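Flandel (teaching method)

Flandel is a method for showing a robot arm a task by hand or by remote control. Used mostly for taking apart old electronics, desktop PCs above all. Developed at the Villonon workshop in Gondcombe by Ornella Rizzi and Gianni Farina. Name comes from the software, which came first.

Overview

A person does the job through the robot. Either they grab the arm and push it thruogh the motions (hand guiding), or they sit back and drive it with a handheld controller (remote). Both get recorded: joint positions, gripper opening, wrist camera video. One full run is called a bite, after Bite, the older logging tool the files are still saved in.

Desktop cases are the standard subject. Tight space, lots of cable, plastic latches that need a push in the right direction. Hard to script, fairly easy to show.

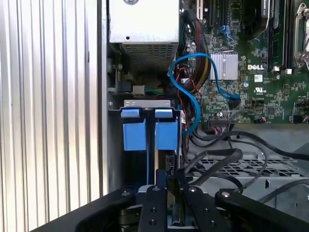 Wrist camera view inside a desktop case, Dell motherboard, blue tabs at the drive carrier.

Hand guiding vs. remote

Hand guiding is quicker to learn. New operators usually manage a usable bite the first day. Drawback is the operator's own hands and sleeves get into the video, and a policy trained on that can come to expect them. Remote runs are cleaner but slower, and there's no feel for how hard the fingers are pressing. Farina's notes reccomend starting by hand, then redoing the same task remotely once the path is known.

The published set has 582 bites, of which 89 are remote. Runs are kept even when the operator backs off and tries again. Rizzi argued that the retries were the useful part, and later versions label them seperately.

Cables

Main source of trouble. Loose cable moves between runs, so two bites of the same step rarely match. Operators are told to vary the starting layout on purpose, 12 layouts per case model, and to go in from at least 2 angles.

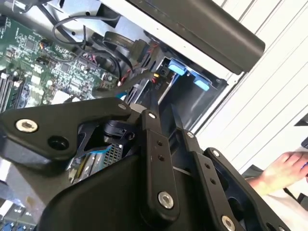

Theano Zervas objected on the article's talk page that varying the layouts matters far less than varying the operators, as everyone picks up the same habits from whoever trained them, and a robot will copy a bad habit as happily as a good one. The point has not been answered in print.

Later work

A revised operator guide is dated 27 June 2021. Force logging was added that August, hand guided runs only. Laptop cases were tried and dropped, screws too small for the gripper in use.

See also: Bite (logging tool); kinesthetic teaching; teleoperation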